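Home | News | Space | Earth | Features | Subscribe

THE LONG WAIT AT BERHE
By Karlijn Smits
May

Half past four in the morning and the kettle at the field station has gone off again. Etenesh Shiferaw doesn't look up. She has a spectrum on her screen, a wobbly green line, and one dip in it that shouldn't be there.

Water, maybe. Or a smudge on the detector. She's been burnt before.

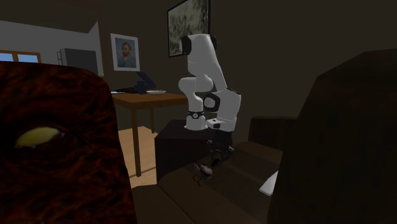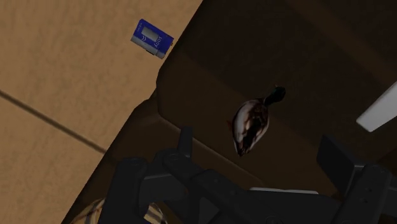

A moon with a number

The moon has a proper designation but everyone at Berhe calls it 2139, after the row it sat on in the first catalogue. Small, dark, dull to look at. It goes round its planet every 29 hours and for years it was the thing you used to check your pointing before moving on to something better.

Then Bereket Derese left an exposure running too long. His own fault, he says, he was on the phone to his sister. The extra light showed a faint haze on one side of the moon and none on the other.

"I thought, well, that's the telescope," he says. "So I turned it round and did it again. Still there. Same side."

Same side the next night too. And the one after.

Salt, ice, or neither

Two camps now. Shiferaw's lot think the haze is vapour leaking through cracks near the south pole, warmed as the planet's gravity squeezes the moon and lets go. Noelia Bustamante, who runs the modelling group at Usach, isn't having it. Too small, she says. A body that size should have frozen through long ago. Her money is on dust, knocked loose by small impacts and lit from behind.

Both sides have seen the same data. Both are a bit cross about it.

"Dust doesn't come back on a timetable," says Shiferaw.

"It does if you only look on a timetable," says Bustamante. Fair point. The Berhe dish of glass gets 3 slots a month, always at the same end of the night, and that could fool anybody.

More nights needed

So the plan is more looking. Murray Hawthorne at Nustach has offered time on a second instrument, further south, better air. He wants 40 nights. He'll probably get fewer. The instrument, Clornska, was built for comets and has to be re-tuned, wich is slow work and mostly done by one person with a very small screwdriver.

If the dip shows up in both sets, at the same wavelength, the dust people have a problem. If it doesn't, Shiferaw says she'll buy the drinks. She said it twice, I wrote it down.

Outside it's getting light. Dome closing, the motor groaning like a old bus. Derese is asleep in the chair with his boots on and Shiferaw has started on the calibration files, the boring bit, all the lamps and blank fields that have to be taken away before the dip means anything at all. She reckons she'll be done by lunch.

Shares 212 | Comments 17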